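6. Running the snack table on a visitor day

This section covers the picnic packing demonstration on the two-arm Hista station. It assumes the station has been mounted and leveled as described in section 4. For school groups, read the Plollevbridge site notes first.

Before visitors arrive

1. Clear the tabletop and wipe it down. Crumbs under a tray are enough to tilt it.
2. Put the tall items at the back of the table and the low ones toward the front.
3. Set the serving tray in the lower middle, with the empty round basket next to it. Both arms need a clear path to the tray.
4. Switch on the station and wait for the green rings at the arm bases.
5. Start the program named Flallis 2 and let it run one full cycle with no one at the barrier.

Note: The full cycle takes 320 seconds. Allow about 17 minutes per group, including questions.

Caution: Keep the emergency stop within reach of the operator at all times. Do not hang coats or bags on the control panel.

During the demonstration

6. Ask the group to stand behind the floor line before you press Start.
7. Say which arm is which. Left and right are named from the robot's side, so visitors facing it will see them the other way around.
8. Let the first items go onto the tray without comment. People watch more closely when no one is talking.
9. If an item tips over, leave it where it is until the cycle ends. Do not reach in while the arms are powered. 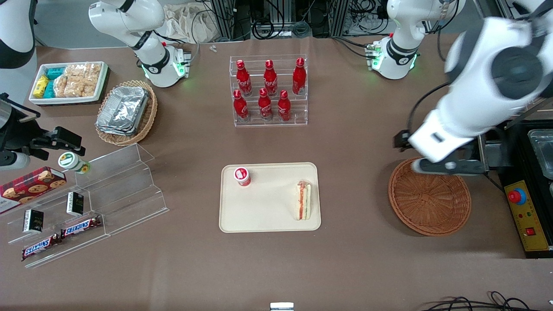 10. Between groups, press Pause, wait for both arms to stop, then press the emergency stop before you touch anything on the table.
11. Put each item back on its own shelf, rack or tray. Replace any package that has split - a torn wrapper catches on the gripper pads.
12. Release the stop, clear the message on the screen and start again from step 4.

Note: Error 507 after a restart means an arm was moved by hand. Run Home from the Nyamweya menu, then repeat step 5.

Food used in the demonstration is not to be handed out to visitors.

Section last changed 24 Sep 2026.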